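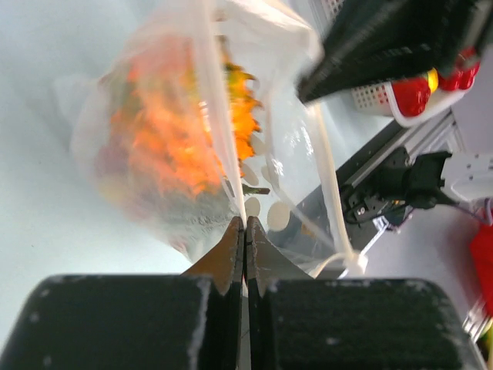 May, 9:40 p.m.

Slept badly, up at six. Took the early bus to Plarkdale to see Raghda Aoun about the piano. She wants 1560 for it and won't move. I said I'd think it over — the bench alone needs new legs. Walked home by the canal, 36 minutes, and my left heel is sore again. Beans and rice for supper. Wrote to the Metden office about the water bill. Read 16 pages of the Halonen book and gave up. Rain since eight.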